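Chairs, stools and the last ten per cent

Ask Ottar Amundsen whether a machine can put a stool together and he answers with a question about the mat. "Where does the stool start, and how well do you know it?" He leads simulation work at Dostumen, where the task has been run 2,169 times on a rendered bench. 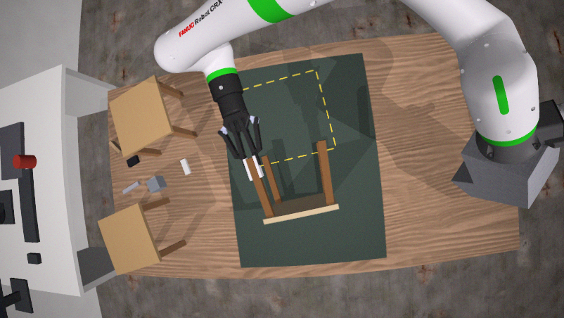
The arm at the leg of an upturned stool, simulated workbench.

Picking up a leg is the easy part, he says. "You close the fingers and you have it. Then you have to know which way the grain of the problem runs — whether a push will seat the joint or tip the whole thing over." A person feels that through the wrist and corrects without thinking. An arm has to be given a rule, or learn one, and over 200 of the early runs were spent on that alone.

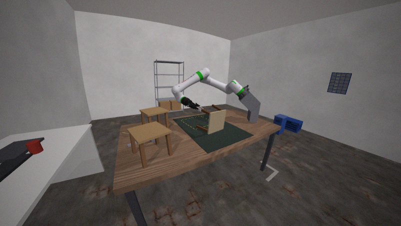 The same cell seen from across the room, with two stools upright on the table.

His colleague Maricruz Solís is more cautious about the shop floor. "A simulated table is always the height you typed in. Real ones are not." She would trust an arm today with repeated work on known parts.
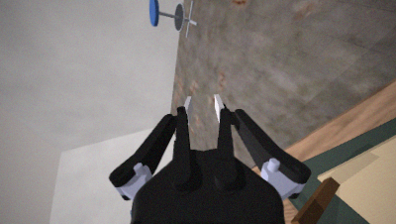
Homes are harder, in her view, as each room is different and the light changes by the hour. She puts folding and tidying well behind assembly, and does not care to name a year.

Amundsen will go a little further. He expects a trial on real furniture in June, on one model of stool only, with a person standing by.

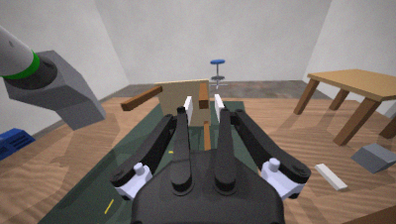
View over the gripper towards the board on the mat.

"Can it do chores? It can do one," he says. "Ask me again when it can do the next one without 507 changes to the code."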